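**Carols by candlelight return to Skerkitside chapel this December**

I'm so pleased to be writing this one! After a long gap, our candlelit carol service is back at Skerkitside chapel this December, and we've got singers coming over from Lirton and Tanasarn too (the Tanasarn lot are bringing their handbells).

It starts at 6.30pm and there's room for 200, so do come early if you like a pew near the front.

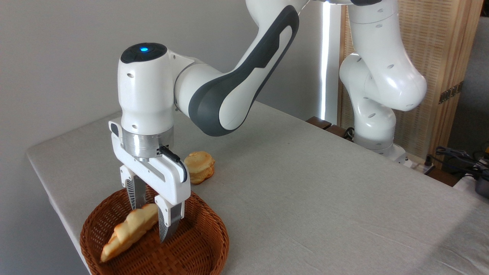

We'll be singing all the old favourites, plus a new setting of the Magnificat that I've had stuck in my head for weeks. There are nine readings, and I still need two readers – please shout!

Last year's Advent appeal raised £2,778 for the roof, and £1,053 of that came from the Lirton choir alone. Entry is free and mince pies are 20p each.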